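How to Set Up and Record the Bottle-to-Tray Task
Pliden Robotics Club, Bench Guide 4
Written by Gwendolyn Yazzie. Last updated 6/24/22

This guide covers the bottle-to-tray task from powering up the arm to saving your runs. It assumes you have finished Bench Guide 3 and can move the arm with the hand controller without hitting the table. If you haven't done that yet, do it first.

The task is simple to state. A plastic bottle lies on its side next to a tray. You drive the arm over, pick the bottle up, set it down in the tray and back away. Each run is saved so that the class can train on it in September.

What you need

The arm with the two soft finger pads fitted
The wrist camera and its short cable
The hand controller
The red tray
One empty soda bottle with the cap screwed on
A damp cloth and a dry cloth
The laptop with the Zemus recorder installed

Step 1. Clear and wipe the table

Take everything off the white tabletop, including pens, tape and your phone. Wipe it with the damp cloth and then the dry one. Crumbs and pencil marks show up on the wrist camera more than you would expect. Small scratches are fine and you can leave them.

Step 2. Check the finger pads

Push each pad sideways with your thumb. It should not slide on the finger. If it does, peel it off and put on a new one from the Andier box in the second drawer. Worn pads are the usual cause of a bottle spinning out of the grip. Write the change in the bench log.

Step 3. Power up

Turn on the arm first, then the laptop, then plug in the camera. If you plug the camera in before the laptop has finished starting, the recorder may list it as missing. Unplug it, wait for the desktop and plug it in again.

Open the recorder and choose Bottle to Tray from the task menu. The frame rate should already read 18. Leave it there. Runs saved at a different rate have to be thrown out.

Step 4. Place the tray and the bottle

Put the tray down flat on the left side, toward the far half of the table. Lay the bottle on its side to the right of it, with the cap pointing away from the arm and the base toward you. Leave a gap of bare table between them wide enough for one finger of the gripper to come down without touching the rim.

Keep the near half of the table clear. You will need that space for the approach.

Between runs, move the bottle a little. Turn it a few degrees or slide it closer to the tray. Don't put it back on exactly the same spot every time or the trained arm will only work on that spot.

Step 5. Drive to the start position

Press Home on the controller. The arm will rise and stop with the camera looking across the table. On the laptop you should have the bottle and at least part of the tray in view, along with the tip of one finger at the bottom. If the bottle is missing from the view, move the bottle and leave the camera alone. The mount was set with a gauge and it takes most of a meeting to set it again.

Step 6. Record the run

Press Record and wait for the beep.
Move forward slowly until the fingers are over the middle of the bottle.
Lower until the pads are on either side of it.
Close the gripper to 38 on the dial. Going higher dents the plastic.
Lift straight up until the bottle is clear of the tray rim.
Move left, lower and open.
Back away and press Stop.

If you drop the bottle, keep recording, pick it up with the arm and finish. Mark the run "Recovered" in the notes box. If the bottle rolls off the table, press Stop and mark the run "Failed." Save it either way.

Step 7. Name and save

The recorder numbers each run for you. Add your initials after the number, so run 89 by Arlo Dvorak is saved as 89-AD. Copy the folder to the Nakamura drive before you leave. The laptop is shared and gets cleared.

Common problems

The view is too dark. Turn on the light strip over the bench. Don't change the exposure in the recorder.

The bottle slides when the fingers close. You are probably gripping off center. Open, raise the arm, line up again and go down a second time.

The recorder shows error 1830. The disk is full. Ask Arlo or me before deleting anything.
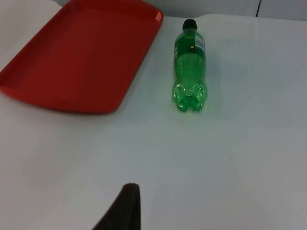

Wrist camera view before the pickup, with the tray on the left and the bottle on its side.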